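Home | Issues | Authors | Contact
April – Rónán Scanlon

3.2 Day visitors at the lake

We asked 1177 day visitors at Golham and Ultside how they came to the beach.
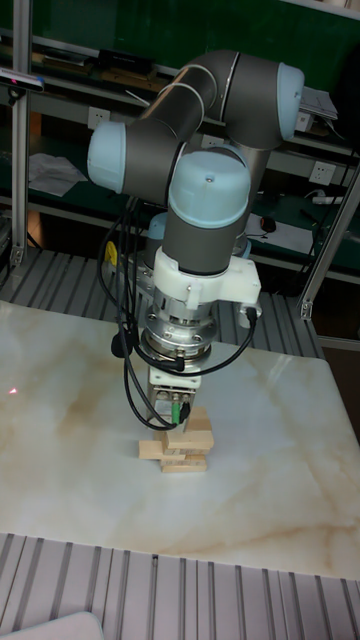
Most of them traveled by train, and 71 walked from the town. The walkers stayed longer – often until evening.

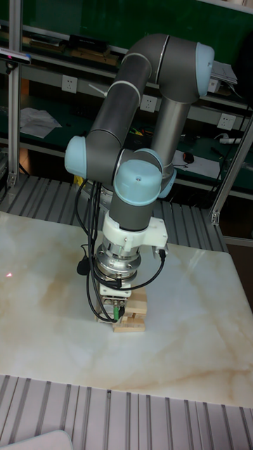
At Ultside the parking lot was full before noon, so many families went on to Birnamska.
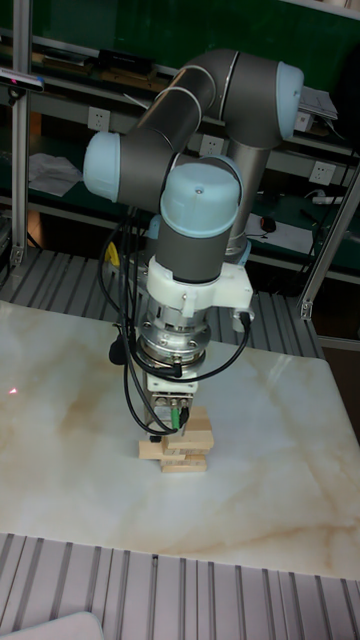 Figure 3. Robot arm with gripper above a marble-patterned tabletop.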